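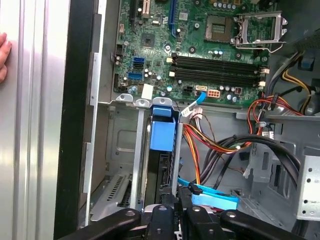
Falto has released Trinen 4, a new version of its perception and grasp planning software for robots that take apart used electronics. The release is available to current license holders this month and to new customers from December. Trinen takes input from a camera at the wrist and builds a part map of an open chassis, which the planner then uses to choose the order of removal. On a desktop tower the map has to keep apart items that lie close together or overlap, such as a hard drive in a blue plastic caddy, four empty memory slots, and power wires draped across the interior. Each item is assigned a class, a pose and an access state. The access state is new in version 4 and records whether the gripper can reach the item along at least one clear path.

Earlier versions treated cables as obstacles with fixed shape. Trinen 4 models them as flexible bodies with two anchor points and a slack estimate. The planner may push a cable aside if the slack estimate allows it, and will otherwise schedule the cable for unplugging before the part behind it. Connector type is read separately from cable color, as color coding differs between manufacturers and could not be relied on in testing.

"Most of our failed grasps came from the planner being wrong about wires," said Sohail Pirzada, perception lead at Falto. "We spent the larger part of this cycle on that one problem. Flat cables are handled well now. Thick bundles with tape or sleeving still need work."

The part library has grown to 164 classes. Planning time for a single removal step has been cut by 40 percent against version 3 on the same hardware. Map updates after each step now cover only the region that changed, and a full rescan is triggered when the gripper reports contact outside the planned path.

Trinen 4 also adds a shared work mode. When a hand is detected in the camera view, the arm drops to a set speed limit and the planner holds any new grasp until the operator confirms. The speed limit and the hold can be set per cell. The mode does not replace a rated safety system, and Falto requires one at every installation.

Zaidi, an electronics recycler, ran a pre-release build on two cells over a 70-day trial. "The logs are what we used most," said Sizwe Motaung, process engineer at Zaidi. "You can see which map the planner had when it picked a step, and replay it offline."

Trinen 4 runs on the Turer controller with firmware from the current branch. Part libraries made in version 3 can be imported. Cable models cannot, and must be rebuilt with the included tool. Release notes and the upgrade guide are on the Falto customer portal.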